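June 17, 2026 - by Hnat Moroz
Reading time: 2 min

In April I visited the open day of the robot lab in Stodance. The bus from Ondley was late, so I missed the welcome speech, but Maya Chamoun kindly let me join her group at the second station. The task there was a plain one - the arm must reach the dark plate on the wall next to the door.

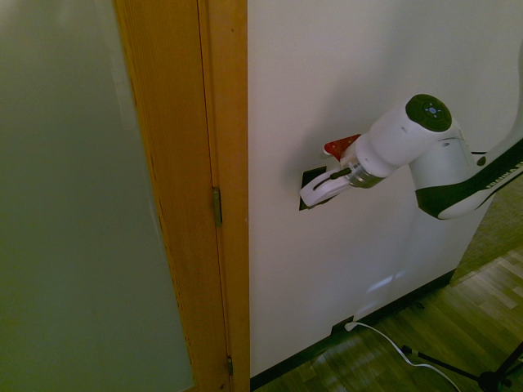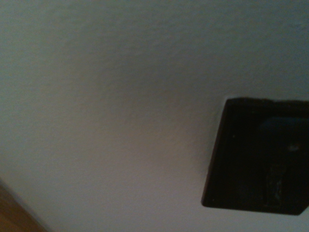
Maya told us that the group has recorded 378 attempts at this task, and wants to have 2,000 before the winter. I asked why they do not use a simulation. She answered that they do, but walls in real houses are never so straight.

After this we had tea, and Khalil Aoun showed us the room where they label the recordings. It was very warm in there, and I did not understand everything. The next open day is in Masri, and I would like to go - if the bus allows it.

Last updated: June, with a corrected name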